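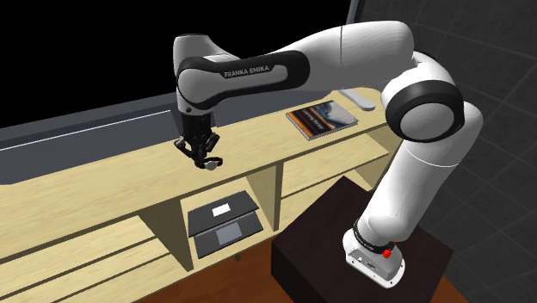 **Droltirden Evening Writing Circle – winter pieces**

*Wednesday, January 18, 2023*

## The Soup Boat

The last ferry to Gadinel left at dusk, and my grandmother had missed it every winter evening for as long as I could remember, which took some doing when you lived 27 steps from the landing. She would come down in her good coat with the pot wrapped in a towel, and she would stop to ask the ticket seller about his knees, and then the bread woman about her daughter's wedding, and by the time she had heard all of it (and there was always a great deal of it) the boat would be a little yellow light going away over the water.

"Well," she would say, "they've gone without me again," and she would sit down on the bench and take off the lid.

I was 12 the winter I finally asked her who the soup was for. She had a sister on the other side, I knew that much, and I knew there had been a quarrel over a house in Kurtuluş, a long time ago, with a fig tree in the yard and a roof that leaked on the good side. She gave me a spoon and told me to eat while it was hot. It was lentil, with too much lemon, the way we both liked it.
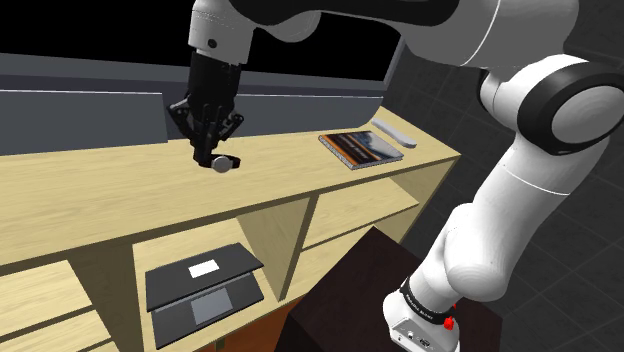

So I ate, and the ticket seller came over and ate, and the bread woman brought the heels of the loaves she hadn't sold. It went on like that until March, when the evenings got longer and my grandmother ran out of people to ask about. I carried the pot that night – it was heavier than I expected – and she walked straight past all of them with her chin up and her hand tight on my sleeve.

The crossing was short. I had thought of it as a whole ocean, and there was hardly time to find a seat and worry about spilling before we bumped against the far side and the ropes went over.

A woman was sitting on the landing in a good coat. She was 71 and looked it, and she had a bowl in her lap with a cloth over it.

"I missed the boat," she said to my grandmother, quite crossly.

"You always were slow," said my grandmother, and she sat down beside her and asked me for the spoons.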